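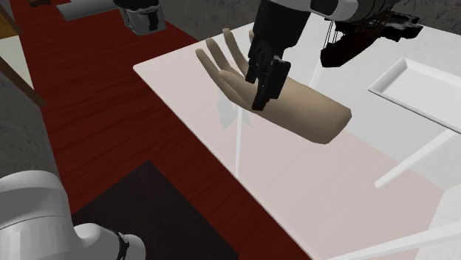
Ticket 1495: Falero handheld drops connection during full system scan

Opened by: Mwende Okoth, workshop
Product: Falero handheld reader with Urkora Bluetooth plug
Status: waiting on supplier

Entry 1, Mwende Okoth
Full scan stops at 80 per cent on a diesel estate and the screen says "vehicle not responding". The engine and gearbox modules read fine. It hangs on the body module every time. Battery charger was on the car throughout, so please don't ask me to check the voltage.

Entry 2, Merja Niskanen, Flunora support
Thanks Mwende. Please update to build 1059, clear the app cache and pair the plug again. This build improves stability on body modules.

Entry 3, Mwende Okoth
Updated and paired again. Same stop, same message. I'd like to know what "improves stability" means, as the release notes list two new languages and a different start screen. Our old Mansour wired reader went through the same car without a hitch and found a stored fault for the rear wiper motor. Hard to blame the car after that.

Entry 4, Merja Niskanen
Could you try another vehicle, and keep the tablet within 5 metres of the plug? Wireless interference is a common cause.

Entry 5, Mwende Okoth
Tablet was on the passenger seat. Tried a petrol hatchback of the same make: stops at the body module again. A van from another maker scans to the end. I opened the body module by hand from the menu on the diesel and it connected, slowly. That looks to me like the automatic scan giving up too early. Log attached from the hatchback.

Entry 6, Merja Niskanen
Log received and passed to the software team. They think the wait time for this module may be too short. A fix is planned for June. Can I close the ticket?

Entry 7, Mwende Okoth
No. Leave it open until I've run the new build on both cars. We'll use the manual menu until then.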